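4.2 What people did after the upgrade

I'll start with the part that surprised me most. When we pushed version 2 of Nutix out to the 125 people in our study, I was sure the new notification panel would be the thing they wrote to us about. It was the big, shiny feature, it had its own page on the project site, and Svyatoslav Skoryk (who built most of it) had spent the whole of October polishing it. What we got in the diaries was page after page about the clock in the menu bar, which we had moved a little to the left to make room.

We collected 697 diary entries in all. People could write as much or as little as they liked, at any time of day, and I read every one of them – some twice, when the handwriting in the scanned ones defeated me. I sorted them by which part of the desktop they talked about, and Severyn Bondarchuk did the same sorting on his own without seeing my labels. Then we sat down and argued over the ones where we disagreed. Most of the arguments were about search, because a good many people used the word "search" for the launcher, the file finder and the box in the browser, all in the same entry!
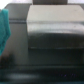
Figure 3. A teal cloth beside a box-like object with a pale, flat top.

Document syncing is the next thing to look at. Under the old system you saved a file on one machine and carried it to the other yourself, by email or on a stick. Version 2 kept a copy on the server at Onditz and fetched it when you logged in somewhere else. People who only had one computer hardly noticed (why would they?), but the ones with a desktop and a laptop fell into two camps pretty quickly. The first camp switched it on during setup and never mentioned it again. The second camp switched it on, saw a folder they didn't recognise, and switched it off again the same evening.

I had expected the second camp to be the less experienced users, and I was wrong. Several of them looked after other people's computers for a living. One wrote that she "wanted to know where the file lives", and that phrase, or something close to it, kept coming up. The panel told you a document was synced but gave no hint of where the copy was kept. We added a small line of text with the location in the next update, and the complaints in the later diaries were mostly about speed after that. 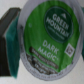 Dictation was the other feature I want to spend a bit of time on. Shiferaw, the speech engine we plugged in, needs a network connection, and it stops listening when you pause for too long. People who thought before they spoke got cut off in the middle of a sentence, and people who rattled on got a whole paragraph with no full stops. I fall firmly into the second group, so I had some sympathy. A few of the diary writers got round it by dictating into a blank note in short bursts and pasting the lot into their document afterwards, and they seemed quite happy with that.

We did think about making the pause setting adjustable. Svyatoslav put a slider into a test build, and Severyn and I both tried it on our own machines for a while. It helped me a great deal and helped him hardly at all, and we left it out of the version the participants had, mainly to keep everyone on the same build. It's in the code we have shared alongside this paper, switched off, under the input settings.

The upgrade itself went more smoothly than I'd feared. The installer was Nunov's standard one with our own welcome screen stuck on the front, and the commonest problem was a full disk. The message for that just said the upgrade could not continue, with a number after it. We rewrote it to say how much space was needed, and I come back to the wording of messages in section 4.3.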